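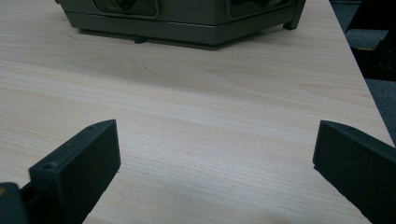 Pale wood, unpainted.

Pale wood is what most of us mean when we say a table or a shelf looks "Scandinavian," even if it came from a shop two streets over. I keep the pages on wood and furniture for this little encyclopedia, and this is the entry I get the most mail about, so I've let it grow a bit. It covers the light-colored woods people use indoors: what they are, why they go yellow, and how to look after them.

Names and kinds

"Pale wood" isn't a species, and you won't find it in a botany book. It's a shop word. It usually takes in birch, maple, ash, beech, basswood, and the whiter pines and spruces. Sylvie Simard, who wrote the first version of this entry, wanted oak left out completely. I put white oak back in (sorry, Sylvie!) because people kept looking for it. Fresh-cut oak can be quite light, though it tends toward tan.

Sapwood, the younger outer part of the trunk, is often lighter than the heartwood in the middle. In maple it's the sapwood that gets sold as the nice creamy stuff. In ash you can get boards that are nearly white on one side and brown on the other, and some people pay extra for that.

Color change

All pale wood changes color, and I get asked about this more than anything. Sunlight and air do most of it. Maple and birch turn a warm yellow, pine goes orange (my own kitchen is proof), and ash drifts toward straw. If you leave a lamp or a bowl in one spot all summer you'll find a lighter patch under it. Move things now and then and it evens out, mostly.

The finish matters too. Oil-based varnish adds its own yellow on day one and gets darker as it ages. Water-based finishes stay clearer. Soap finish, an old habit in Denmark and nearby, leaves the wood looking almost raw, but you have to redo it often, and red wine goes straight in. Teodor Hovland wrote to me from Plikdale to say his family has soaped the same beech table every April since he was a boy, and it's still lighter than mine!

Hardness

Pale doesn't mean soft. Hard maple is used for bowling lanes and butcher blocks, and beech makes good workbenches. Basswood and spruce, on the other hand, will take a dent from a fingernail. Check the species before you buy a desk, especially if you press hard when you write.

Care

Dust with a dry cloth, wipe spills early, and skip anything with ammonia in it. For small scratches on an oiled top I use 320 grit paper, going with the grain, then a thin coat of the same oil. White rings from hot mugs are usually in the finish and can often be rubbed out. Black rings are usually water and iron, and those are harder. Perla Zepeda has a longer piece on stains, filed under Oxalic Acid.

See also: Beech; Birch; Soap finish; Sapwood; Workbench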